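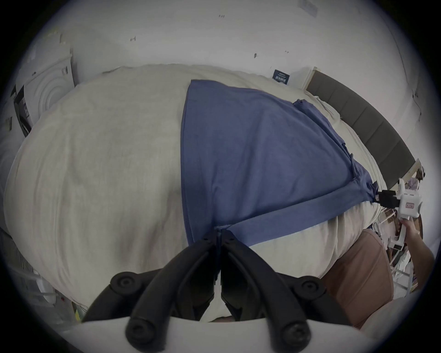 Speaker notes – "Washing less, sleeping better"
Gilang Mangundap, Plundbridge evening talks, 6 August 2018

Slide 1. Say good evening, thank the library. Wait until the people at the back have found chairs.

Slide 2. Start with my grandmother in Jugah. She aired the bedding every morning at the window, and she washed it when she decided it was time. Don't tell the whole story, it takes too long.

Slide 3. The survey. I gave a paper form to 200 households in Plundbridge and 66 came back. Say clearly that this is a small number and I am not a scientist. Most people wash their sheets by habit, on the same day each week. Very few could say when they last washed the duvet itself.

Slide 4. Airing. Fold the duvet back to the foot of the bed after getting up, and leave it for the time of breakfast. Open the window, also in winter – a short time is enough. (Pause. Somebody will ask about heating costs. Answer at the end.)

Slide 5. Washing. Read the label first. Many home machines are too small for a double duvet. Mention the laundry on Kodel Street with the big drums.

Slide 6. Drying. Speak slowly here, it is the most important part. Shake it, turn it, and do not put it back on the bed while the middle is damp.

Slide 7. Questions. Repeat each question into the microphone. The next talk is in October, about wool.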